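# The arm in the back of Buvelwood

The man who runs the robot bench at Buvelwood, a shared workshop in a former Halliday tile showroom, would like to lower your expectations.

"It picks up blocks," he says. "On a good evening it picks up the block you meant."

He has been building the arm since May and has spent $1,128 of his own money on it, a figure he gives without being asked. The motors came secondhand. The control software is Koltetell, which he downloaded for free and has been cursing ever since. I had come with a question I put to everybody who builds one of these at home – what is it for? Most people mention dishes or laundry. He winced.

"I'm not going to tell you it'll fold shirts. I've seen the videos. I want to know how many shirts they went through before that one."

His own tests start in a simulator. Before the real arm gets to try a new routine, the computer version has to run it 300 times on a plain virtual tabletop. I asked what that proves. He took a while to answer.

"That my code doesn't crash. The table in there is perfectly flat. My table is a door on two sawhorses."

The gap between the two is most of what we talked about. A grasp that looked solid on the screen worked 15 times on the bench over one long weekend, and he won't say how many tries that took. He blames the cable, then the gripper pads, then himself. Other members have suggested he buy a ready-made Ullilach hand and be done with it. He thinks that would only move the problem to a more expensive place, and I'm inclined to agree, though I'm also not sure the cheap version of the problem is worth having.

He does still enjoy the simulator. He pulled up a view looking down past the fingers and spent several minutes on the shadows alone.

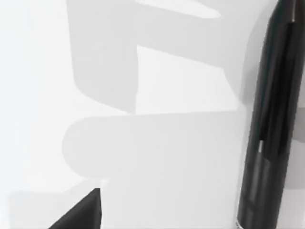

*The gripper's black fingers over the bare tabletop in simulation.*

"People see that and think I'm nearly finished," he said. "Shadows are cheap. The computer does those for you."

So would he recommend the project to anybody else? "If you like wiring, sure. If you want something picked up, bend over."

He plans to replace the wrist motor next, and after that the door.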